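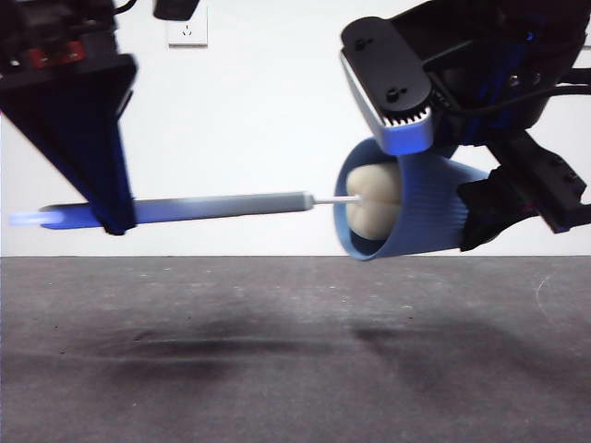 Long-handled swab or brush, blue and gray handle.

Tridetlow Bottle Washer, review after one winter
By Esperanza Ambrose
January 12, 2026

I bought the Tridetlow countertop bottle washer because we were going through a lot of water bottles and the kitchen sink in our Nitstead apartment is shallow. It cost more than I wanted to pay. Since then it has run most evenings, usually with four bottles and whatever lids are lying around.

Setup
The box holds the base, the spray rack, a tank and a power cord. The tank takes 2000 ml and you fill it by hand. There is no hose connection, so it can sit anywhere near an outlet. The printed manual is poor. My neighbor Ilham Gunawan has the same model and showed me how the rack locks in, a quarter turn to the left.

Washing
The normal cycle heats the water to 70 degrees Celsius and gets out coffee and tea stains if they are fresh. Protein shake residue is another matter. Anything left overnight still needs a brush first. Bottles up to 700 ml fit upright. Taller ones touch the lid and come out with a soapy ring at the bottom.

Wide-mouth cups go over the outer pegs, and they wash well on the inside. The outside gets less spray, so lipstick and sticky fingerprints may survive the short cycle.

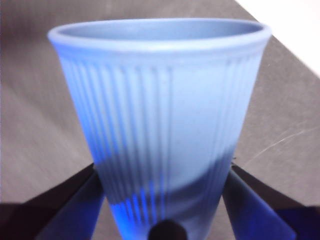
Drying
This is the weak part. The fan is loud enough that we close the kitchen door, and water stays in the hollow of any cup with a deep base. I take things out and leave them on a towel.

Upkeep
Descale it every month if your water is hard. I skipped February last year with my old Stankevičius steamer and ruined it, so I follow the schedule now. The filter lifts out and rinses clean under the tap. A replacement came from the Clostthorpe store in a week.

Verdict
Good at washing, bad at drying, fair on space. If you only have one or two bottles a day, keep the money and buy a decent brush.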